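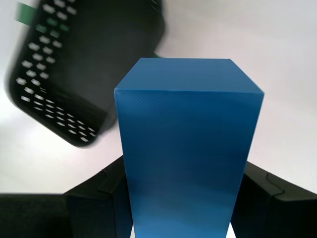
Blue block, front face and top.

Festico Solid Blocks, tall size

I've been selling these for a few years now and they're still the thing I get the most email about, so I finally sat down and gave them a proper page. Festico blocks are plain, heavy-duty building blocks for playrooms, waiting areas and classrooms. They come in one tall size and one flat size, and the tall one is what people usually want (the flat ones are great too, poor things, they just don't get the love).

Every block is solid all the way through, so there's nothing to rattle and no seam for a toddler to pick at. They stand up by themselves on carpet, which is more than I can say for the old Hadormont line I used to carry. Hadormont blocks were pretty! But the bases were a hair too narrow, and one good stomp from across the room brought the whole castle down.

What you get: a box of 30 blocks, all one color or mixed, your pick. Schools can order the carton of 100, and that one ships on a pallet, so please make sure somebody is there to sign for it. I'm also happy to sell you five loose ones if you've lost a few under the couch.

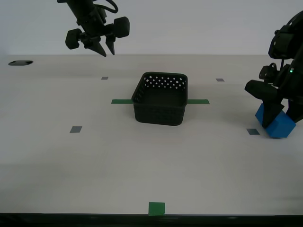 Page last changed: Dec 12, 2019

Storage is the other thing everybody asks about. My advice is a plain open basket, no lid. Kids will toss blocks into a basket all day long, but ask them to work a latch and you'll be doing the cleanup yourself. I keep mine at floor level by the bookshelf and it stays there all year. If you want something roomier, the Falteck rolling bin holds a full box and slides under most beds — measure first, though, my own bed was too low.

Cleaning is easy. Warm water, a drop of dish soap, a soft cloth, then let them air dry on a towel. Please don't put them in the dishwasher. I tried it one June with a whole set and ended up with blocks that leaned.

Do they mix with other brands? They stack fine next to Nowakowski blocks, which are a touch shorter, so your towers will come out a little uneven. My nieces think that's half the fun.

Mixed boxes are packed by hand and I can't promise an exact color split, but if you need extra blue, put it in the order notes and I'll do my best. Returns are fine within 30 days, chewed corners excepted.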